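Re: [rooms] pale tabletops + what to do about the walls
From: Dwayne Sorensen
List: rooms (shared workrooms and benches)
April 2018

Sorry, short on time, typing this between two other things. Answers to the questions below, in no great order.

> We're fitting out the old Baptiste room and can't agree on the
> table. Half of us want dark tops so they don't show dirt, half want
> white. Has anyone lived with a light one for more than a month or
> two? Is the glare as bad as they say? And did you paint the walls
> to match or leave them? We have 1,272 to spend on everything
> incl. paint, and I would like some of that left for chairs.
>
> Also – what size? The room is narrow and the door opens inward.

Light one, yes, since November. Not white. Pale gray, Trakix top, the 58 inch one. Go gray. We had a proper white top over at the Hilton Street place and every pencil line and coffee ring showed, plus you squinted at it all afternoon. Gray hides the small stuff and you can still find a dropped screw on it. Dark tops you can't, I've spent too much of my life patting a black bench with my palm.

Matte, whatever you do. Trakix will try to sell you the satin. Satin wipes down easier, ok, but you get the ceiling lights in it. Ours still washes out a bit toward the middle under the overheads, nothing that bothers me. The sides stay an even tone.

Cleaning: damp cloth, drop of dish soap, dry it after. No scrub pads – they leave a shiny patch and it doesnt come back. Ask how I know. Tape residue comes off with rubbing alcohol, go easy. 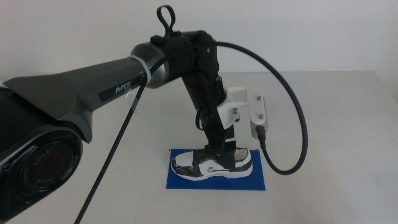
Walls

Left them plain white. There was a long argument for a color on the back one (somebody had most of a can of Larulness green) and I'm glad it went nowhere. The gray of the table against a plain wall is about as restful as a workroom gets. Two things though:

White paint in a corner never looks like one white. Our right hand wall gets less light than the back wall and reads a shade grayer, same can, same roller. Don't buy a second can to fix it, you'll just have a fresher gray wall.

Keep the wall behind the table clear. We have no shelf there, nothing pinned up, and I'd do the same again. At Hilton Street the shelf over the bench filled up in a week and then the bench filled up with what fell off the shelf. Put the shelves on the door side and walk the four steps.
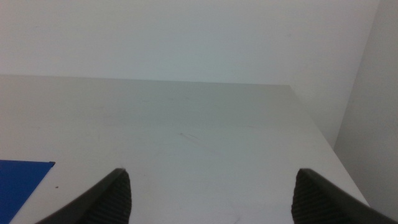
Gray top against the plain white walls, back right corner.

Size and placing. If the Baptiste room is as narrow as I remember I would think hard about the 48 rather than the 58. Cut a piece of cardboard to size, lay it on the floor, open the door. Leave it there for a day and see who trips. We skipped that and had to turn the thing around with everything allready on it.

Put it toward a corner if you have one. You lose one side to stand at but people quit using the table as a hallway. Stay off the wall by a hand's width when you first set it down, then get in behind with the vacuum before you push it up. You won't want to move it again.

Money. Our top and legs left us 200 under what we'd set aside, which all went on paint, rollers and a decent drop cloth. Legs are where they get you. The cheap ones rack side to side when you lean. Get the set with the cross brace, or add your own brace, it's one evening's work.

Chairs I can't help with, ours are all from the curb.

> If anyone has a leftover sample of the gray we'd love to see it in
> the room before we order.

I do, two offcuts, one has a chip out of the corner. Will drop them in the Baptiste mailbox. Look at them with the lights on and again with just the window. Want the one without the chip back please, I use it as a mouse pad.

Did anyone else on here get the satin? Would like to hear how it's holding up before we order the second table.

Dwayne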